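Jotetti wall-hung basket and tray set

Product page – kitchen storage, small worktops

The Jotetti set is intended for worktops where plates, trays and small utensils compete for the same surface. It comprises 2 baskets and a plastic tray. Both baskets are carried by the wall or by a crossbar, so the full depth of the top remains available for handling crockery. The slotted basket is supplied with hanging clips and requires no drilling if a suitable bar is already fitted.
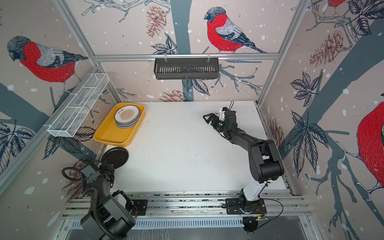
Basket position should be settled before the tray is placed. The slotted basket hangs level from its bar and is best suited to cloths, brushes and lightweight lids. It is finished in black and reads clearly against a patterned wall covering such as the bullfinch and pinecone paper. The mesh basket, in white, has divided compartments and is mounted on the side wall at an angle. Keep it clear of the tray corner so that a stack of plates can be lifted straight up.

Tray

The tray is yellow plastic with raised edges and rounded corners. It is sized for one stack of dinner plates and normally sits in a back corner. Rated load is 20 plates of standard weight. The surface wipes clean with a damp cloth; abrasive pads will dull it.

Fitting notes

Hang the slotted basket first and check that both clips are fully seated on the bar. Fix the mesh basket using the screws supplied, leaving at least 100 mm between its lower edge and the tallest item stored below. On plasterboard, use the Nokance anchors listed under accessories. Plates stood upright near the back wall need their own support – the baskets are not designed to be leaned against. 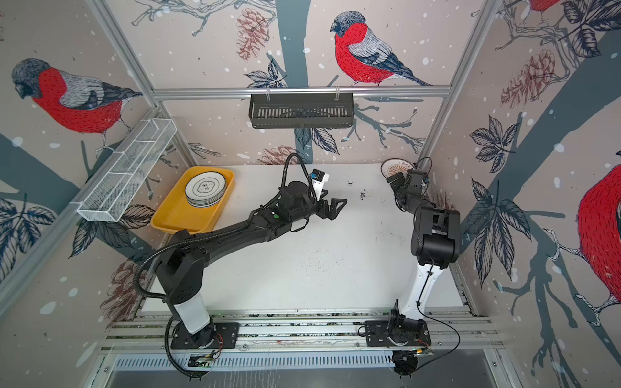

Ordering and spares

The set is dispatched flat from the Fedemham warehouse. Clips, screws and the tray are available separately. Replacement clips are sold in pairs and fit the earlier Lau range. The clips are tested to 4,000 hang and release cycles. Trade enquiries: Nithin Ramasamy, Fedemham office. The next stock delivery is due in October.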